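Grisen Arm Build Guide
Updated in February, by the Kirndale workshop documentation page

Section 6: Setting up the simulated kitchen

Before the arm moves in your real workshop, please let it move in the simulator first. In this section you load the kitchen, place the arm in it, and check the cameras. You need the finished arm model from Section 5 and the Azimi control board connected by USB. The motors can stay without power the whole time.

Caution: Remove the plug of the motor supply before you begin. The Azimi board sends the same commands to the real arm and to the simulated arm. If the supply is on, both of them will move.

6.1 Load the kitchen

1. Start Sosix on the computer and wait until the status line says Ready.

2. Open the Scenes menu and choose Kitchen. The first loading is slow, because all surfaces are prepared one time and then saved on the disk. Later it goes faster.

3. Set the physics step to 3 milliseconds. With a bigger step the fingers can go through thin objects.

4. Save the scene under a new name. Do not write over the original, you will want it again when something is broken.

Note: If the wood and the metal come out plain white, the texture folder is not found. Open Preferences, give the full path to the folder, and load the scene again.

6.2 Place the arm

5. Import your arm file. It appears at the zero point of the room, which can be inside a cabinet. This is normal.

6. Move the base to the floor in front of the counter. Leave 285 mm between the center of the base and the cabinet fronts. If you give less, the elbow hits the counter edge when the arm folds.

7. Turn the base until the arrow on the base plate points to the counter.

8. Press Home. The arm should go to its home pose in one smooth movement. If it shakes, stop the simulation and look at the joint damping values. In most builds a decimal point is in the wrong place.

Caution: Do not correct the shaking with a lower motor force. It looks better on the screen, but on the real arm the shoulder will drop.

6.3 Set the cameras

The scene has one room camera, and you add a second one to the gripper. The room camera is for you, to judge the distances. The gripper camera is the one the control program uses.

9. Select the gripper body and choose Attach Camera. Set the camera behind the fingers, looking forward between them.

10. Limit the opening of the fingers to 160 mm in the gripper settings — the printed fingers cannot open more than this without touching their end stops.

11. Move the arm by hand with the sliders. Go to the sink, the cooktop and the open appliance, and stop at each place long enough to look at the camera picture. Both fingers must stay in the view, with the gray gripper body along the bottom. If only one finger is visible, the camera is not in the center. Compare with these views, the room camera first and then two from the gripper:
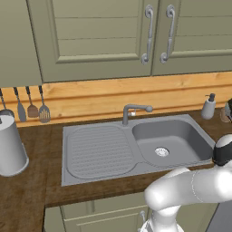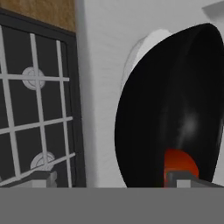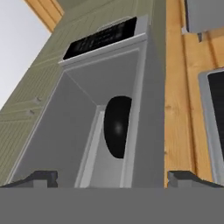

6.4 Record a short test

12. Set the recording length to 3000 steps and press Record. Move one joint at a time, slowly, and finish in the home pose.

13. Play the recording back. The arm should follow the same way and stop at the same place. A small difference at the wrist is acceptable, but a difference at the shoulder is not.

14. Close Sosix, and only after this connect the motor supply again. Continue with Section 7.

Note: When you change the fingers later, repeat steps 9 to 11. The camera offset is saved together with the finger model and gets lost when the model is replaced.

Related pages
Section 5: Exporting the arm model
Section 7: First movement with power
Printing the gripper fingers
Azimi board: cable list and connectors
Sosix error messages

Contact the Kirndale workshop | Copyright Kirndale workshop | Back to top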